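How do I stop my shopping basket blowing out at the till?
Trudwood_Jan
I set a weekly limit of $114 and miss it every time. Any tricks?

Eyvindur Vídalín
Love this one! Keep a running total on your phone, rounding each item up.

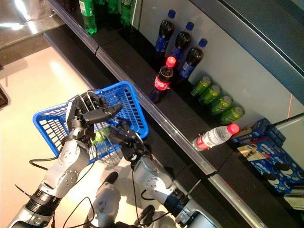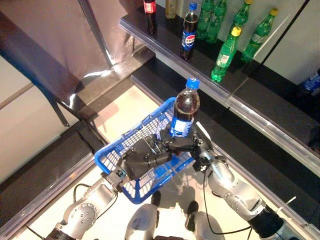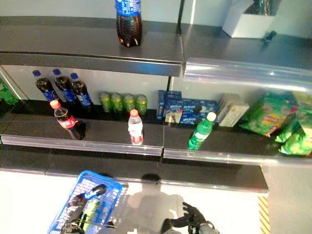 Rounding up is my favourite habit – it even covers the odd treat. Drinks wreck my total fastest, so bottles of cola like those on the middle shelf in the last photo go on my list before I leave home.

Kadau7
Eat first.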